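Limau Tableware Trial: progress report
To: Catherine Matheson
3/25/25

The grant paid for two things: a set of reusable table items for the lunch room at Pornstead, and a fair look at whether people would put them back where they belong. The first part is done. I am less sure about the second.

We have now taken delivery of 147 place settings out of the 400 ordered from Tinow. The rest are promised for May. I would treat that date with caution, as it has moved twice already.

The tables have been laid out with printed cloths and a small open basket for the sticks. The cloths look cheerful and several diners have said so. Whether a flowered cloth makes anyone tidier is another matter, and I have seen no sign of it yet.
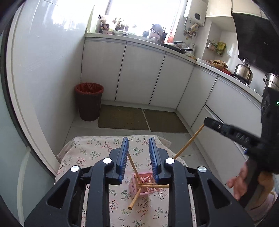 Sticks and pink lattice basket on one of the flowered cloths.

My main doubt is the basket. It is small, and long sticks lean and cross in it instead of lying together. The plan called this "self-sorting". I can't find anyone who sorts them — they get dropped in at whatever angle suits. A taller pot would probably do the job better and cost less.

Xenos has offered a second batch of baskets in the same shape at a discount if we take 1,000. I have not agreed to this and would advise against it until the present ones have had a proper run.

Spending is within budget, mainly on account of the late delivery. I would not read that as a saving.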